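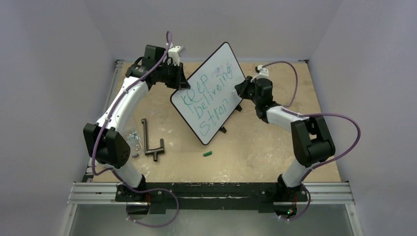
Most people buy a gripper for how hard it squeezes, the engineer told me before I'd even got my coat off, and then they spend a year wishing they'd bought it for how well it lets go. I wrote that down on the back of my parking ticket, and it pretty much set the tone for the whole morning.

I'd driven out to Kurkavbridge to talk about two-arm work, which I've been curious about ever since I watched a pair of arms fight over a cafeteria tray at a trade show (the tray lost). The shop there has been trying out two sets of grippers on the same pair of arms, one from Gudmont and one from Fellimeck, and I wanted to hear how you even begin to compare things like that.

"Badly, at first," the engineer said, laughing. "We started with blocks. Everybody starts with blocks. Both sets picked up blocks all day long and we learned nothing at all."

So they moved on to flat things that need two hands. A little whiteboard is a great one, apparently. It's stiff, it's thin, it's slick, and if one arm is a touch ahead of the other the whole board twists and you see it right away. I asked why not just read the numbers off the controller.

"Oh, we do that too. But the board shows you the disagreement between the arms. The log tells you each arm did what it was told. Both of those can be true and you still drop it!"

They ran 271 lifts in May, split between the two sets, and I got to hear about quite a lot of them. The Gudmont fingers are the grippy ones. They hold a corner beautifully, and the engineer clearly has a soft spot for them, but they hang on a moment too long when they open, so the board gets a little tug at the end. The Fellimeck pair lets go cleanly and needs more squeeze to start with – enough that an early foam-core sheet ended up with dents in it.

"I'd take the Fellimecks for anything stiff," I was told, "and I'd take the Gudmonts for anything I was scared of. I know that's not a very scientific way to say it. Put it in anyway."

Happy to! I asked whether the controller made a difference, and there was a big sigh. They had been running the shop's older controller, and then they swapped over to one from Haruna halfway through the trial, which meant going back and redoing 30 lifts they'd thought were finished. The Haruna keeps the two arms in closer step, especially when they tilt something together. On the old one, the left arm would arrive and sort of wait around for its partner.

"We blamed the fingers for that for 19 lifts. Nineteen! It was timing the whole time. If you take one thing home, change one part and leave everything else alone, even when the new box is sitting right there and you really want to plug it in."

We got onto cables next, and I'll admit I hadn't planned to ask about cables at all. But they're a big deal on these arms. Each one has a purple cable running along the outside, and how much slack you leave is a real argument in that shop. Too little and it pulls on the wrist at the far end of the reach. Too much and it flops into the work. The engineer likes a generous loop and would sooner put up with the flopping. A colleague at the next bench shouted that this was wrong, and we all had a nice five minutes about it.

How long does it take to change from one set of fingers to the other? Eight minutes on a good day, I heard, plus however long it takes to find the right bolt.

I wanted to know what they'd try next, and the answer came straight back: cloth. A dish towel, folded in half by both arms, with no dents and no tugging. "The Fellimecks are going to hate it," the engineer said, already reaching for the drawer with the towels in it. "The Gudmonts might too. Come back in a few weeks and I'll tell you which one I'm mad at."

I've said I'll bring the towels.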